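About Hurnico Walks

Hurnico Walks is a small guided walking business. We take people along the coast track and up into the ranges behind it, on day walks and on trips of up to three nights. We have a base in town with an office, a gear room and a drying room, and we run from spring through to the end of autumn, with a short winter season for people who don't mind the cold.

Malcolm Yeoman started the business after working for the parks service as a track hand. He had spent a lot of years fixing steps and clearing drains on the coast track, and kept meeting visitors who had driven a long way, walked as far as the first lookout and gone home again. Most of them wanted to go further but didn't know about the tides, the water or the way back. He began taking small groups on weekends. After two seasons he left his job and did it full time.

The name comes from the old property at the north end of the track, where the first walks began. The homestead is gone but the gate is still there, and we still meet people at it for the Headland Walk.

What we do

We run four walks on a regular calendar. All of them are led by one of our own guides.

The Headland Walk is our easiest day. It follows the cliff line from the gate to the river mouth and comes back through the banksias. It's mostly flat, with one set of steps, and children who are used to walking can manage it well. Allow five hours including lunch.

The Flullum Ridge Walk is a full day and a hard one. The track climbs 700 metres, most of it in the first half, and there's a rock section near the top where you'll want both hands free. On a clear day the view runs down the coast to the islands. On a cloudy day you see the inside of a cloud, and we go anyway unless there is lightning or strong wind forecast.

The Bratu Gorge Overnight is two days with one night at the lower camp. You carry your own sleeping gear and a share of the food. There are four creek crossings and your boots will get wet on at least one of them.

The Long Coast is our longest trip, 32 kilometres over four days. It takes in two beaches that can only be crossed at low tide, so the start time changes with every departure. We send the times out with your booking papers.

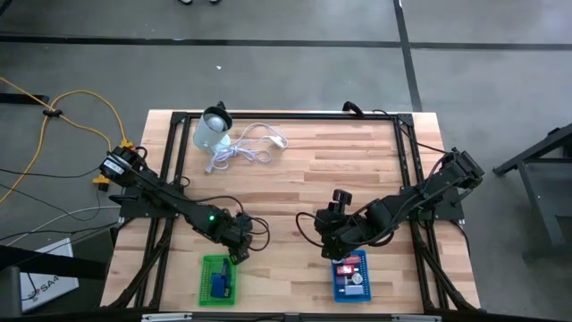
Tabletop and arms, seen between the two sides.

Our guides

We have six guides through the main season and three in winter. Every guide holds a current remote area first aid certificate and has walked each route at least five times before leading it. New guides go out as the second person on a trip for their whole first season. Some stay on as second guide longer than that by choice, and several of our regulars ask for them.

Group size is capped at ten on day walks and eight on overnight walks. We get asked fairly often whether we'll take a bigger group. The lower camp at Bratu has room for five tents and the ground around it is soft, so the answer is no. If you have a large family group or a work group, we can split you over two departures a day apart.

Malcolm still leads most of the Long Coast trips. He also does the tide tables, the food orders and the repairs to the trailer.

How we look after the track

We pay a per-person fee to the park for every walk. On top of that we give two working weeks a year to track maintenance, one before the season and one after it. Last winter we replaced the lower boardwalk on the Headland Walk and cut three new drains on the ridge, where the old track had turned into a creek bed.

All rubbish comes out with us, including food scraps. Orange peel lasts a long time on a dry ridge and the currawongs learn quickly. We use the toilets at the camps and carry a kit for everywhere else. Your guide will go through this at the start, and you're welcome to ask about it on the phone if you would like to know beforehand.

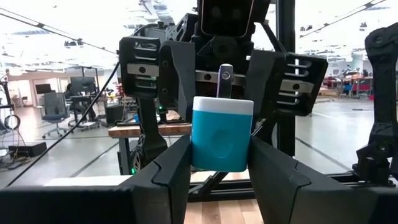

We also ask walkers to brush their boots at the cleaning station before the gate. There's a root disease in the heath country south of the river, and it travels in mud. If you have been walking anywhere else that month, please scrub your boots and gaiters at home as well and let them dry fully.

Gear

You don't need to own much. For day walks, bring shoes with decent tread, a rain jacket, a warm layer, a hat and two litres of water. We supply lunch.

For overnight walks we lend packs, sleeping mats and tents at no charge. Sleeping bags can be hired. We carry the stoves, the fuel and the first aid kit, and the second guide carries a satellite phone. There is no mobile reception past the river mouth except on top of Flullum Ridge, and it isn't reliable there.

Please tell us about knees, asthma, allergies and anything else that might matter when you book. It very rarely stops someone from coming. It does change what we pack and which guide we send.

Ivitel Lodge

The evening before and the evening after the Long Coast, walkers can stay at Ivitel Lodge, ten minutes' drive from the gate. It's run separately from us and takes its own bookings. Rooms are plain and the dinners are large. The owners will hold your car keys and spare bags while you are on the track.

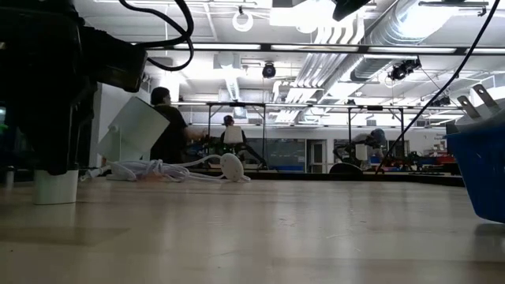 Walkers who would sooner camp can use the council ground beside the river. It has hot showers, and it fills up early in January. We collect from both places at no extra cost, and the bus leaves the lodge first.

Bookings and contact

The calendar for the coming season opened on Oct 19, 2018. Day walks can be booked up to two days ahead. Overnight walks need two weeks so that we can order food and lodge the camp permits.

If we cancel for weather, you can have a full refund or move to another date. If you cancel, we keep the permit fee and return the rest up to a week before the walk.

The office is open Monday to Saturday, eight until four. If the phone rings out we're most likely loading the trailer, so leave a message with your number and the walk you're interested in, and someone will ring you back that evening.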